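Re-oiling wooden utensils: which oil, how often, and does it matter

Forum index > Kitchen > Tools and maintenance

grurnness_e
Posts: 630
16/10/2022

I'm after some numbers on finishing small wooden items: chopsticks, spurtles, spoons, a couple of butter spreaders. All are uncoated or have lost whatever coating they came with. They get hand washed daily and stored upright.

Current routine is food-grade mineral oil, wiped on, left overnight, wiped off. It lasts a couple of weeks before the grain lifts and the surface goes grey and furry. I have tried a mineral oil and beeswax paste as well. It feels better on the day and wears off at the same rate.

Questions:

1. Is a drying oil (tung, linseed) worth the cure time on something this thin?
2. Does anyone sand between coats, and to what grit?
3. At what point do you throw a chopstick out?

Ekaette

Lykkegaard
Moderator

1. Yes, if you use pure tung oil and let it cure properly. Thin first coat, cut with citrus solvent, then straight oil. Allow 30 days before it goes in food. People skip that and then complain about the taste.

2. I go to 320 and stop. Wet the wood first, let it dry, knock the raised fibres back, then oil. If you skip the wetting step you will get the fur back after the first wash regardless of which oil you used.

3. When it has split along the grain or smells after drying.

S_Vestergaard

Disagree on tung for chopsticks. The film, such as it is, wears off at the tips first, and the tips are the only part that matters. You end up with a cured handle and bare tips. To fix it you need another month out of service. Mineral oil never cures, but you can top it up in a minute.

I keep two sets in rotation and oil whichever set is resting. The species makes more difference than the oil. Bamboo hardly takes oil at all. Beech takes plenty and gives it back to the dishwater. Maple is somewhere in between.

On storage, mine stand in a caddy on the table, tips up. Eating end down puts the end grain in whatever water collects at the bottom, and end grain draws water far faster than the sides do. I changed that one habit in April and have oiled half as often.
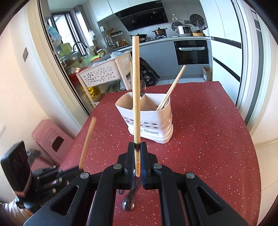

The other thing I would check is the drainage. A lot of caddies have a flat floor with a few small holes, and the holes block with starch and soap. Pull everything out and run hot water through once a week. If the water sits, raise the caddy on a rack or drill the holes larger.

I also stopped leaving wood next to wet metal. Cutlery comes out of the rinse carrying a film of water and it all runs down to the same place. Dry the metal first or give the wood its own compartment.

Sigrún

Lykkegaard
Moderator

Tips up is unhygienic if several people are reaching in. They grab the eating end. Commercial kitchens store handle up for that reason. I would sooner have a worn tip than a shared one.

S_Vestergaard

In a commercial kitchen, agreed. In a two-person flat I don't see the risk being different from handling them at the table. Once they are dry they can go flat in a drawer and the question goes away.

Malou A

Handle up here, but only after they have dried flat on a towel. The order matters more than the orientation. Wood that goes into a container dry stays dry either way up.

On grit, I go higher than 320. I finish at 500 on the handles only. A polished tip drops noodles. If the chopsticks have grooves or rings cut near the tip, leave those alone when sanding and clean them with a stiff brush. I took the rings off a pair with 80 grit once and they were useless afterwards.

grurnness_e

Good point about the grooves. I had been sanding full length.

Has anyone used the Flelance board oil? The tin doesn't say what is in it beyond "plant-derived blend". I asked the shop and they didn't know either.

Villads_E

I have a tin. It never hardened on a test offcut, so I assume it's fractionated coconut or similar. No smell after six months. Works the same as mineral oil in my experience and costs several times as much. The Nudum paste is wax heavy and fine for boards, but too stiff to get into anything narrow unless you warm the jar in a bowl of hot water first.

For chopsticks I don't wipe at all. Fill a tall narrow jar with mineral oil, stand them in it for an afternoon, take them out, wipe, leave on paper overnight. The jar oil is reusable if the sticks went in fully dry. Any moisture and it clouds.

Lykkegaard
Moderator

Soaking is a waste of oil. Penetration along the sides is a millimetre at best whether you wipe or dunk.

Villads_E

Along the sides, yes. The end grain takes up a good deal more, and as Sigrún says above, that is where the water gets in. I cut a beech one in half after soaking and the dark zone at the tip was about as long as my thumbnail. The wiped one from the same packet had next to nothing.

Lykkegaard
Moderator

Fair enough. I'd still want to see that on maple.

Malou A

Also worth saying that a darkened tip isn't always mould or rot. Some sets come with stained or scorched ends, and soy and tea will colour the rest over time. Scrape a bit with a knife. If it's sound and light underneath, keep using it. If the knife sinks in, bin it.

grurnness_e

Plan from here: wet, dry, 320 on the handles only, jar soak per Villads, paper overnight. Half the batch will go back in the caddy tips up and half will go in the drawer. I'll leave the tung oil for the spurtles, which can be out of use for a month without anyone noticing.

Will post when the first ones go furry.

S_Vestergaard

Mark the handles or you'll lose track of which is which by the second wash. Pencil under the oil holds up reasonably well.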